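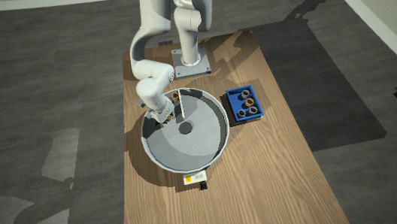 Simulated bench, arm at the bowl, with the blue ring tray to the right.

Bulto: a simulated parts bench for a shared workshop arm

README, last tidied up Thu 17 March

Hello, and welcome to Bulto. If you came looking for the wiring notes for the real arm, those live in the other folder, the one called Pumstead, and Gordon Dhillon is the person to ask about them. What you have in front of you is the simulated side of the same build: the table, the bowl, the tray, the rings, and a set of recorded runs in which the arm picks parts up and tries to set them where they belong.

Where it comes from

Bulto started in November, when a few of us at the Gurkden workshop got tired of waiting our turn for the bench. There is one arm and one table, and on a Saturday there may be five people who would all love to try out a grasp (plus Diane Charbonneau, who quite reasonably wants the table for her clock cases). Jade Dhillon put together the first version of the scene over a long weekend, with a plain tabletop and a bowl that parts used to sink straight through. It has come a good way from there! Melina Nikolaidis rebuilt the bowl, did the wood grain, and spent more evenings than she planned on getting the shadows to fall properly across the carpet.

We kept the room in, walls and baseboards and all, although a gray void would have rendered faster. Thérèse Boychuk argued for it from the start. She was training a small vision model at home for her share of the project and wanted big dark shadows on the floor and the table to be part of what it learned.

What's in the folder

There are 600 runs, each in its own numbered folder. A run holds the rendered pictures, the joint angles, the gripper opening and a short text file with the outcome. Of the parts layouts we used, 11 are fixed and are repeated across the set, and the rest were shuffled by the script.

The main objects, as the label files name them:

arm: white, mounted on a square gray plate toward the back of the table
bowl: wide, shallow and round, gray inside, with a pale rolled rim
bushing: small orange cylinder with a hollow center
ring_gray and ring_orange: short rings, found in the tray
tray: blue, with raised edges and round sockets
rod: thin and white, upright, near the back of the bowl
card: the small white one with the yellow patch, in front of the bowl

You'll also come across label_misc, which is our drawer for everything small and dark that sits on the table. It would be nice to sort it out someday, and a patient person with a free afternoon would be very welcome to.

How the runs were made

Most were driven by hand with a game controller, by Jade and Melina in turns, and you can tell their styles apart once you've watched a few. Jade comes in fast and corrects late. Melina creeps along the wall of the bowl and then takes her time closing the fingers — her runs are longer, so please don't trim by length or you'll throw out half of the good ones. The final 28 runs were made by Thérèse's script, and they carry the word auto in the outcome file.

Things to know before you use it

Grasps close to the bowl wall are the hard ones. The rim and the wrist can hide the fingers from the camera, so a label that says held comes from the simulator's contact record and may not match what you'd guess by eye. We left those labels alone.

In 13 runs a part ends up outside the bowl and rolls off the table. They are marked dropped, and I'd ask you to keep them in, as they have been very handy for testing.

Friction is our best guess. Gordon pulled a few parts across the real table with a kitchen scale and we worked from his numbers, which were written on the back of a receipt from Vachon, the hardware store. Anything that slides is a bit too eager to keep sliding.

Using and changing it

Please copy, change and share the files for whatever you like, and mention the Gurkden workshop if you publish something. Fixes are best sent as small changes, one thing at a time, with a line or two on what you saw before and after. If you move the bowl, run the reach check again before recording, and put the new position in layouts.txt so the rest of us can find it.

Questions can go in the notebook by the bench or in the project's message board. Melina reads both, usually on Sunday evenings.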